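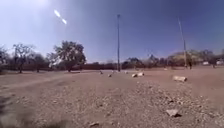 A morning at the Weltari open day

29 June 2021
By Przemysław Bielecka

Filed under: Days Out, Gardens & Open Ground

I had been meaning to go to Weltari for longer than I care to admit, and every year the open day came and went while I was busy painting something or had a cold. This time I put it on the kitchen wall in red pen and told my sister I would drive, so there was no getting out of it. It is 190 kilometres from our door to the gate, the last stretch on a road that would rattle the fillings out of your teeth, and we stopped twice for coffee and once for a cow.

For anyone who hasn't come across the place, Weltari is an old farm that was given over to trees 47 years ago, when the family who worked it decided that the soil was too poor to go on ploughing. They left the big field open and planted round it, a bit at a time, with whatever they could raise from seed or beg from the neighbours. It has been run ever since in the same rather unhurried way. There is a nursery behind the house, a tea garden called Lalta (of which more in a moment, I could write a whole page on the cake alone) and once a year they open everything up and let people like us wander about asking questions.

We were early, so we went straight out to the field before the first walk started. I'm so glad we did! The sky was enormous, white and hazy where the sun was and then deeper and deeper blue as you turned away from it, without a cloud anywhere. I had left my hat on the back seat, naturally. Two very tall poles stand out there, and they are what you steer by if you lose your companions. One is grey, thin and as straight as a ruler. The other leans quite alarmingly, and my sister gave it a wide berth both going and coming back. I meant to ask about them over tea and it went clean out of my head.

What I really wanted to see was the trees, and my favourite by a long way is the big broad one that stands to the left of the straight pole, with a long low line of dark reddish brown running between the two. It has a short trunk and a great full head of dark green. Not far from it is a small round one, very neat, and next to that a thin, spreading creature with hardly any leaf on it which I felt rather sorry for. Our guide told us they never prune that side of the field at all, and that anything which wants to sulk is allowed to.

Over on the other side the trees run together into a long row, and a good deal of it was yellowish tan among the green. I asked whether it was suffering. The answer was a cheerful no, it had been a dry spell and we ought to come again in October if we wanted to see the place looking different. I think we might, if the car agrees.

The walk itself was supposed to take an hour and took nearly two, which was nobody's fault but ours, as our group could not pass a seedling without stopping. The nursery has 144 pots on the show benches, each with a little handwritten label giving the year the seed was collected and where. The rest is kept under netting round the back. They told us they sow roughly 500 seeds of each kind and are pleased if half of them come up. I grow beans and the odd sunflower, so I found this both comforting and a little exhausting to think about. You can buy the Numico potting mix they use from a table by the gate, and I did, two bags, and then had to carry them all the way back to the car.

Now, Lalta. It is really only a few tables under an awning at the side of the house, with a hatch to order from. Diệp has run it for years and bakes everything herself in the farmhouse kitchen, and she will talk you into a second slice with no trouble at all. I had the ginger cake and then the lemon one. My sister had soup, came back for the ginger cake, and then asked for the recipe, which she was given on the back of a plant label. There was a queue by midday, so go early if you don't like waiting, and take cash.

A few practical bits, while I remember them. Parking is on the grass by the gate and the walk out to the field is longer than it looks on the map. Wear proper shoes. There is very little shade once you are out in the open, so take water and that hat I mentioned. Dogs are welcome on a lead, although not in the nursery. The toilets are behind the house and were spotless.

We came home with the potting mix, three small trees in pots, the recipe, and a sunburnt nose each. The trees are on the back step at the moment while I decide where they are going, and I have moved them twice since breakfast.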